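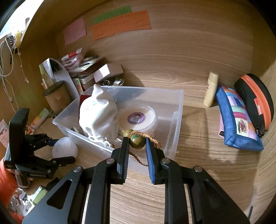

Holzperle an geflochtener Schnur vor einer durchsichtigen Aufbewahrungsbox

Kirnovard Hilfe-Forum > Haushalt > Aufbewahren und Einlagern

Bastelvorrat für ein Jahr einlagern, was muss ich beachten?

kellerkind_nord
Hallo zusammen,

ich ziehe im November in eine möblierte Wohnung und kann meinen Bastelvorrat nicht mitnehmen. In der neuen Wohnung gibt es keinen Keller und der einzige freie Schrank ist im Flur. Geplant ist ein Jahr, vielleicht auch etwas länger.

Eingelagert werden sollen: Holzperlen, Glasperlen, Lederbänder und Kordeln, eine Menge Filz und Wolle, Papier (auch großformatiges), Stempel und Stempelkissen, Acrylfarben, mehrere Kleber und eine kleine Nähmaschine. Bisher steht alles in einem offenen Regal, teils in durchsichtigen Kunststoffboxen, teils in Schuhkartons.

Ich habe zwei Möglichkeiten. Die erste ist ein Abteil bei Clilport in Muvidgate, das kostet 540 Euro für das Jahr, wenn ich im Voraus zahle. Laut Webseite ist es "trocken und frostfrei", mehr steht da nicht. Die zweite wäre der Dachboden meiner Schwester, kostenlos, aber nicht gedämmt. Im Sommer ist es dort sehr warm, im Winter kalt.

Meine Fragen:
Reicht der Dachboden für solche Sachen oder lohnt sich das Abteil?
Boxen luftdicht verschließen oder lieber nicht?
Muss ich wegen Motten etwas machen?
Und brauche ich eine Versicherung? Den Vorrat habe ich einmal grob durchgerechnet und bin auf 2000 Euro gekommen, was mich selbst erschreckt hat.

Danke schon mal.

Regalmeter
Ich habe so etwas zweimal gemacht, einmal auf dem Dachboden und einmal in einem Lagerabteil. Kurz gesagt würde ich aufteilen.

Auf einen ungedämmten Dachboden können Glasperlen, Metallteile, Scheren, Lineale, Stanzformen aus Metall und leere Boxen. Denen machen ein paar heiße Wochen nichts aus. Bei Papier, Leder und Holz wäre ich vorsichtiger. Das Problem ist dort weniger die Wärme allein als der ständige Wechsel. Holz arbeitet, Lack kann Risse bekommen, Papier wellt sich. Bei mir war nach einem Sommer der ganze Stapel Aquarellpapier krumm, und zwar so, dass ich ihn nur noch für Proben verwenden konnte.

Farben und Kleber gehören auf keinen Fall auf den Dachboden. Acrylfarbe verträgt keinen Frost, sie flockt aus und wird nach dem Auftauen nicht wieder richtig glatt. Bei Klebern auf Wasserbasis ist es genauso. Ich würde beides gar nicht erst einlagern. Angebrochene Flaschen aufbrauchen oder verschenken, volle mit in die Wohnung nehmen. Außerdem verbieten viele Lagerfirmen alles, was als entzündlich gekennzeichnet ist. Sprühkleber und Verdünner fallen meistens darunter. Schau in die Lagerordnung, bevor du unterschreibst.

Zu den Boxen: Kunststoff mit Deckel ist gut, aber nur, wenn der Inhalt beim Einpacken wirklich trocken ist. Ich lasse alles vorher ein paar Tage offen im Zimmer stehen. Danach Deckel drauf und ein Beutel Silicagel dazu. Leder und Naturfasern packe ich nicht luftdicht, die kommen bei mir in Kartons oder Baumwollbeutel. Leder nicht neben Kunststoff quetschen, es kann kleben bleiben und abfärben.

Schuhkartons würde ich ersetzen. Sie sind verschieden groß, lassen sich schlecht stapeln und geben unten nach. Nimm eine Boxgröße für alles, was irgendwie hineinpasst, und höchstens eine zweite für Sperriges. Schwere Sachen in kleine Boxen, Perlen wiegen mehr als man denkt.

Großes Papier flach lagern, zwischen zwei Stück fester Pappe, mit Gurt. Nicht rollen, wenn es ein Jahr liegt.

Stempelkissen auf den Kopf legen, also mit der Kissenseite nach unten. Polymerstempel dunkel aufbewahren, sonst werden sie gelb. Gummistempel ebenfalls, die werden mit der Zeit hart.

Nähmaschine: Flusen rausbürsten, Nadel raus, Stofflappen unter den Fuß und Haube drüber. Kein Öl auf Verdacht, schau in die Anleitung. Fußpedal und Kabel in dieselbe Kiste. Das habe ich einmal nicht gemacht und dann den halben Umzug durchsucht.

Beschriften auf zwei Seiten, nicht nur auf dem Deckel. Im Stapel siehst du den Deckel nicht. Dazu eine Liste auf Papier und eine auf dem Handy. Bei mir hat jede Box eine Nummer und auf der Liste steht, was drin ist. Fotos vom Inhalt sind auch sinnvoll, allein schon für die Versicherung.

pinselohrchen
motten: lavendel hilft kaum, jedenfalls bei mir nicht. wolle und filz vorher einfrieren, eine woche ins gefrierfach in einem zubindebeutel, dann auftauen lassen ohne den beutel aufzumachen und danach in eine box die wirklich dicht schließt. ich mache das immer in mehreren runden weil mein gefrierfach winzig ist. zedernholz riecht nett, mehr aber auch nicht

zum rest kann ich nichts sagen, ich habe nie was eingelagert. 540 euro finde ich ganz schön viel für bastelsachen, dafür würde ich lieber die hälfte verkaufen

Boxenstopp62
Noch etwas zum Geld und zum Vertrag, dazu wurde bisher wenig geschrieben.

Ich hatte zwei Jahre lang ein Abteil bei Clilport, allerdings am anderen Standort. Trocken war es, im Winter kühl, Schimmel hatte ich keinen. Frag aber nach, in welchem Stockwerk das Abteil liegt und wie lange der Aufzug benutzbar ist. Bei uns war am Sonntag zwar geöffnet, der Lastenaufzug aber abgeschaltet. Mit vollen Boxen ist das kein Vergnügen.

Vergleiche auch die Größen. Du brauchst für das, was du aufzählst, vermutlich kein ganzes Abteil. Es gibt dort Schließfächer in der Größe eines Kleiderschranks. Ich bin nach dem ersten Jahr in so eines gewechselt und habe dann noch 213 Euro im Jahr bezahlt. Die stehen nicht auf der Webseite, man muss anrufen oder hingehen.

Versicherung: Eine einfache Grunddeckung ist oft in der Miete enthalten, die Summe steht im Vertrag. Frag zusätzlich bei deiner Hausratversicherung nach. Manche Verträge decken ausgelagerten Hausrat mit ab, aber nur zeitlich begrenzt und nur bis 10 Prozent der Versicherungssumme. Lass dir die Antwort per Mail geben. Feuchtigkeitsschäden sind häufig ausgeschlossen, darauf solltest du achten. Ob Sachen auf dem Dachboden deiner Schwester mitversichert sind, ist noch einmal eine eigene Frage, die musst du beiden Versicherungen stellen.

Vorauszahlung würde ich nur machen, wenn im Vertrag steht, was bei früherer Kündigung passiert. Ich habe damals monatlich gezahlt, das war etwas teurer, aber ich konnte raus.

Wenn du Boxen nachkaufst: Bei Pavlović im Gewerbegebiet gibt es gebrauchte aus Ladenauflösungen. Deckel vor dem Kauf aufsetzen und prüfen, es sind immer welche dabei, die nicht passen.

kellerkind_nord
Danke euch, das hilft mir sehr. Ich habe heute bei Clilport angerufen. Die Schließfächer gibt es in Muvidgate auch, eines ist ab Anfang November frei. Sprühkleber ist tatsächlich verboten.

Ich mache es jetzt so: Glas und Metall auf den Dachboden, Papier, Leder, Holzperlen und Nähmaschine ins Schließfach, Farben kommen mit in die Wohnung. Wolle friere ich vorher ein. Wegen der Versicherung warte ich noch auf die Mail.

Eine Sache noch - weiß jemand, ob man Silicagel im Backofen trocknen und wiederverwenden kann? Auf meinen Beuteln steht nichts dazu.

Regalmeter
Die losen Kügelchen ja, auf einem Blech bei niedriger Temperatur, und zwar nur die Sorten, bei denen der Hersteller das angibt. Die Beutel selbst vertragen es oft nicht. Wenn auf deinen nichts steht, nimm neue.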